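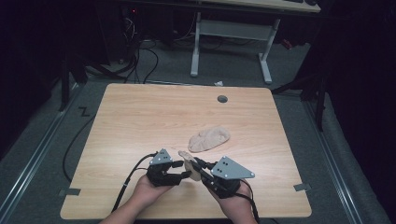

Burnix to open repair and resale centre in Trostovness

Household goods firm Burnix will open a repair and resale centre in Trostovness in November, taking over the former Bromo carpet warehouse beside the bus station.

The centre will accept used furniture, lamps, curtains and bedding from residents free of charge. Items in good order will be cleaned and put on sale in the ground-floor shop. Those needing work will go upstairs to the workshop, where chairs can be reglued, drawers refitted and covers restitched.

Burnix expects to handle more than 2,000 items in the first year. The site will employ 18 people, most of them part-time, and recruitment for the workshop has already begun. Applicants for the upholstery posts should have worked in the trade before. Training will be given for all other roles.

"We have sold new furniture in this area for a long time, and customers kept asking us what to do with the old pieces," said Ragnvald Rønning, managing director of Burnix. "Until now we had to send them to the tip or to a charity shop two towns away. A lot of what gets thrown out only needs a new hinge or a decent clean."

A smaller trial at the company's Nnaji Road store took in 356 items over the spring and summer. Dining chairs and bedside tables sold fastest. Wardrobes proved harder to shift — mainly large ones that could not be taken apart — and the new centre will accept these by appointment only.

Mattresses, gas appliances and anything with woodworm will not be taken. Sofas and armchairs must still carry their fire safety label. Curtains and bedding should be washed before they are handed in.

Residents can bring items to the side entrance on Wednesday afternoons from 2pm, or book a collection at any Burnix store. Collections are limited to addresses within the town and there is a small charge for anything above the first floor.

The shop will have a separate area for offcuts, spare handles and castors, priced by weight. Parking is available at the rear of the building, with level access to the shop and a lift to the workshop.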